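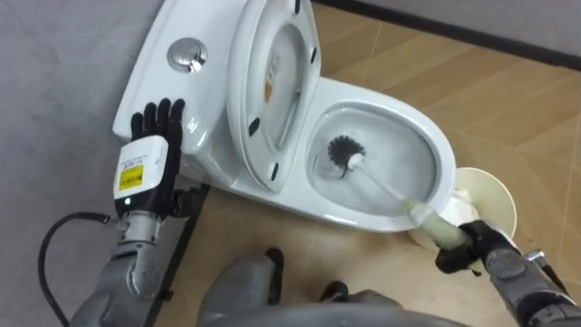 Toilet duty: brush in the right hand, left hand braced on the tank.

Jusero Bathroom Package
Add-on for the Flonis two-armed robot
Item no. 3631

Let's get the big question out of the way. Can a machine clean your bathroom yet? It can clean some of your toilet, with the lid already up, if the brush is where it was last time. We sell the Bathroom Package to people who read that sentence and still want one. There are more of them than our accountant expected.

The package teaches a Flonis to pick a toilet brush out of its holder, work it around the inside of the bowl, and put it back. The putting back took longest. A brush holder is a small target, the brush is top-heavy, and whatever drips off it drips on the floor you were hoping not to mop. Please allow for a mop.

What you get

Bowl routine, version 2 (scrub, pause, second scrub, return brush)
Bracing routine for the free hand
Tornus wipe-down gloves, one pair, for use between the bathroom and anything you eat from
Setup guide, printed, with a page for your own remarks

Robot, brush and toilet not included.

What it does well

It is patient. It will go over the same stretch of porcelain for as long as you set it to, and it has never once remembered an urgent phone call. It keeps a firm grip on a plain straight handle. Novelty handles (the cherry, the duck, the cactus) are on our list.
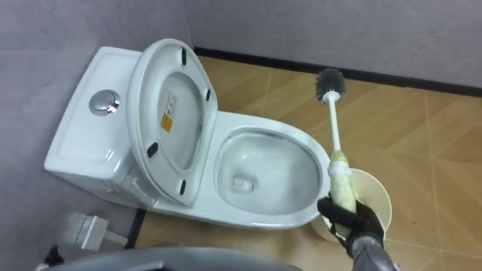
What it does badly

Under the rim. It reaches there, more or less, but it judges its own work generously. Corners behind the base are beyond it. It doesn't know which bottle is bleach, so the routine does not handle cleaners at all - you squirt, it scrubs. And it is slow. Anyone with two arms and a grudge will beat it easily.

Before you order

The robot needs clear floor in front of the bowl and a holder it can see. Move bath mats, scales and magazines. Keep pets and small children out while it works, and stay close enough to reach the stop button. Very narrow bathrooms are a problem; measure yours first, then measure it again with the door closed.

Owners of the older Vasylenko wrist need adapter 1533, sold separately. Without it the robot holds the brush like a candle in a procession.

Price and shipping

Bathroom Package: $2644
Bathroom Package with second-year support: $3670
Adapter 1533: see Parts

A toilet brush costs a few dollars at the supermarket and works with any arm. We mention this because customers do.

Ships in a flat carton. Returns accepted within 30 days, gloves unopened.

Page updated 2023-07-24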